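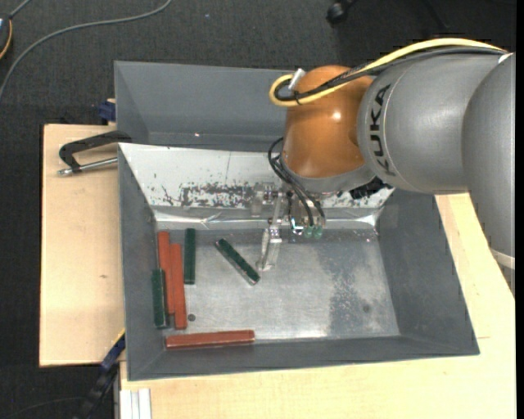 3.2 Collection rounds and bin sizes

Figure 2. Robot arm with its tool lowered into an open gray metal bin holding six long blocks.

The study covered two collection districts, Florkach and Illberg, both served from the Julerell depot. Florkach is mostly detached houses with a bin at each address. Illberg has older apartment blocks, and residents there share large containers kept in rear yards. Both districts had the same schedule before the study: general waste every week, paper and packaging every second week.

From July, 400 households in Florkach and 300 in Illberg moved to general waste pickup every second week. The remaining addresses kept the old schedule and served as the comparison group. In all, 1,135 households were enrolled, and almost 1,000 stayed in the study until the last round.

Trucks left the depot at 6 a.m. and were weighed on return. Loads from the two groups were kept on separate trucks, so no load had to be divided afterward. Crews also noted overfull bins and bags left beside them. In Illberg these notes refer to a shared container and cannot be tied to a single household.

Missed pickups were entered in the Vakulenko route log and collected the next working day. Their weight was added to the round in which they had been due. Garden waste was left out of all totals, as it is taken by a separate contractor in Illberg and is not weighed there.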